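3. Collecting the demonstrations

Figure 1 is taken from the fixed camera that records every session.
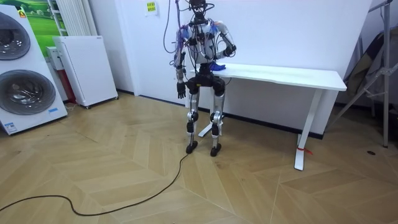
Figure 1. The humanoid at the white table, left hand near the blue cloth. The power cable runs over the floor.

3.1 Room and robot

All examples used in this paper were gathered in one room at the Noltmont site. The robot stands in front of the left end of a long white table and keeps its feet in place for the whole of an episode. Only the arms, hands and head are commanded. We fixed the stance early on, after first trials in which small steps shifted the body and made it hard to compare one episode with the next. The cables from the head and shoulders go up out of the camera's view, and we leave enough slack for the arms to move freely.

We did not clear the room. Household machines, a radiator and a metal stand stayed where they were, and the walls were left as they are. A policy trained against a bare backdrop did poorly in our earlier work when it was moved to a furnished room, and we wanted the training images to contain the kind of clutter that a home has.

3.2 Task

The task is to pick up a piece of crumpled fabric from the tabletop and lay it down again, spread as flat as one hand can manage. An episode starts with the left arm bent over the table and the right arm hanging at the side with the hand open. The right arm is recorded as well, although it is hardly used. Leaving it out of the action vector saved very little training time and made the data harder to reuse for tasks with two hands.

Before each episode the operator's assistant drops the cloth onto the left end of the table from a low height. We tried arranging it by hand at first, but the folds came out too much alike. With dropping, the starting shapes vary a good deal, and some of them are hard even for a person driving the robot. Those were kept.

3.3 Operators and recording

Two people drove the robot, Zaid Nassar and Milagros Cisternas. Both used the Barrientos glove interface, which maps the operator's finger and wrist motion to the robot's hand. Each had practiced for 3 hours before any data was stored. They worked in blocks of 37 episodes with a rest between blocks, and they swapped roles after each block, so that the one who had been driving then handled the cloth.

For every episode we store joint positions, commanded positions, motor currents and the images from the fixed camera. The streams are aligned afterward by time stamp. The camera was not moved between sessions – its position was checked against a reference image every morning, and one session in August was thrown out when the check had been skipped.

3.4 Filtering

The final set holds 281 episodes. An episode was dropped if the cloth left the table, if a hand joint reached its current limit, or if any stream had a gap that could not be filled. Failed grasps were not a reason to drop an episode as long as the operator tried again and finished. We think these retries are useful, and Section 5 compares training with and without them.

Each episode was given a label by the operator who had not driven it: flat, partly flat, or not flat. The labels are coarse, and the two operators did not always agree on where "partly flat" ends. We used them only for weighting during training and never as a test measure. The test episodes were scored separately at Flalside by staff who had taken no part in the collection.

3.5 Limits of the data

The set covers one table, one stance and one side of the body. The cloth always starts within reach of the left hand, so the policy has no examples of what to do when it lies farther along the table. Lighting changed somewhat over the day and was not controlled. We also note that the two operators have different habits – Cisternas tends to drag the cloth toward the body before lifting, and Nassar lifts straight away – and a model trained on both sets together sometimes hesitates between the two.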